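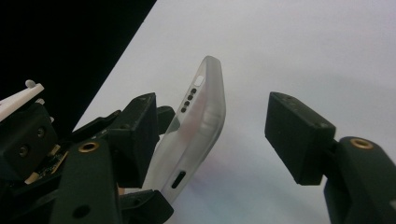
I Watched All 405 Episodes of Brendside and I Have Some Thoughts About the Lighthouse

Let me get the embarrassing part out of the way first. Last winter I came down with a cold, signed up for a free trial of Sellora, and started watching an evening soap I'd made fun of for most of my adult life. Seven months later I'd finished it. All of it. Fifteen seasons, 405 episodes, three different actors playing the same brother, and one lighthouse that burned down twice and was standing there in the finale like it had never heard of fire.

If you've never seen Brendside, I need to warn you that I'm going to spoil pretty much everything. I know it went off the air years ago, but the whole run only landed on streaming in February and I've met people who are still on season four. Go away, season four people! Come back when you know who was in the boat.

The Setup, for Anyone Who Missed It

Brendside is a fishing town. It's never clear where. The cars have a state plate that doesn't match any state, there are palm trees in one episode (a dream, supposedly) and snow up to the windows in another. Two families run the place. One owns the cannery and the other owns everything else, and in the pilot the cannery daughter comes home from college with a husband she hasn't told anyone about. By the end of the hour he's missing. By the end of the second hour his mother is in town, and she is the best thing that ever happened to television.

I mean it. She's just called the Widow for the first two seasons, even though we don't know her son is dead and her own husband is very much alive, running a motel in Biltby, the town across the bay where everybody goes to have affairs. She wears gloves at breakfast. She buys the newspaper so she can fire one guy. There's a scene in season two where she returns a casserole dish to a neighbor, and I had to pause it and walk around my kitchen.

What I hadn't expected was how slow those early seasons are. I'd remembered the show as all slapping and helicopters, mostly from commercials, and that stuff does come. But the first 50 or so episodes are people standing in doorways deciding whether to tell each other things. A whole episode goes by on one unopened letter. I loved it so much that I started rationing, one a night, with the phone in another room, which lasted until the season three cliffhanger and then I watched six in a row and went to work looking like a raccoon.

Then the Husband Comes Back

Season five is where people will tell you to stop. The missing husband turns up alive, in a hospital, with a new face. I don't have a problem with a new face. It's a soap, new faces are part of the deal. My problem is that he's nice now. The whole engine of the show was that everybody had a reason to have killed this man, and here he is coaching Little League.

The writers clearly knew they were stuck, and you can feel them trying things. He gets a twin, and the twin gets a boat. A cooking competition takes over the town for nine episodes and the judge is a jewel thief. And then there's the Győri storyline, which I have to talk about, as I've thought about it more than I've thought about some of my own relatives.

Győri is a music box. That's all. It's named for the maker, whose label is on the bottom, and it shows up in an estate sale in season six, plays the wrong tune, and everyone who hears the tune goes pale and leaves the room. We're promised an explanation. We're promised it again. The cannery daughter flies overseas to find the workshop, gets as far as the front door, and the season ends. When the next one starts she's home, with bangs, and the music box is on a shelf behind the bar, and it stays on that shelf for eight more years. You can see it in the background of the finale. No one touches it.

I was furious. I went looking for answers and found a fan thread on the subject that was 1,757 replies long, and I read more of it than I'm willing to put in print. One camp thinks the tune is the lullaby from the pilot played backward. Another camp says the writer who came up with it left and took the answer along. My favorite reply just says, "It's a music box, my grandma had one," and the fight that follows goes on for pages.

Somewhere in that thread I stopped being mad. I'd been treating the show like a puzzle that owed me a solution, probably because everything I'd watched for the past ten years had trained me to. Every prestige mystery now comes with a recap podcast and a video of a guy circling things in red. Brendside was made by people who had to turn in 27 episodes a year, every year, and some of what they turned in was a music box and a hope that somebody would think of something.

The Lighthouse Years

Stick with it anyway, is what I'd say. Seasons eight through eleven are ridiculous and I'd put them up against anything.

The cannery burns. The lighthouse burns. The Widow, who by now has married into both families, runs for mayor against her own motel-owning ex and wins by a single vote, and then we spend half a season finding out whose vote it was. (The bartender's. He'd been in every episode since the pilot and had maybe 20 lines. I screamed.) There's a courtroom episode done in real time. There's a wedding where the power goes out and you hear a door open, and the next thing you see is the cake on the lawn.

The lighthouse burns again, in season eleven, and I'd swear it's the same footage. You can see a character running out who had moved away two years earlier. I rewound it three times to be sure. I've decided he was visiting.

I also want to say something nice about the clothes. Whoever dressed this show understood that a woman planning to ruin her sister would do it in a yellow coat. I went and bought a yellow coat. It doesn't look the same on me, and I've worn it to the grocery store with my chin up all the same.

That Finale

By season fifteen they'd been told it was ending, and you can tell the money was gone. Nobody leaves the diner for four episodes. A storm is described at length by people coming in and shaking off their hats. Half the cast had taken other jobs by then, so a lot of beloved characters are on the phone, and you hear one side of it.

And it's so good! I was ready for it to limp home, and what I got was the doorway stuff from the first season all over again. Everyone is older and tired and they finally tell each other things. The Widow admits what she knew about the boat. The cannery daughter says she's known for years that she knew. They split a piece of pie. The very last shot is the casserole dish, back in the neighbor's cupboard, and if you haven't watched the 400-odd episodes leading up to it you'd have no idea why a grown adult would be crying on a couch over some kitchenware.

I've tried to get friends into it since then and I've gone zero for everybody. They make it through the pilot and ask me if it picks up. It doesn't, is the thing, for a very long time, and I've started lying about that. My current pitch is to begin with the casserole episode, season two, and see how you feel about the gloves.

Sellora, by the way, started charging me after the first month and I never canceled. I'm on the spinoff now. It's set in Biltby, at the motel, and it only lasted one season, and the bartender has a bigger part. I'm four episodes in and somebody just checked in under the missing husband's name.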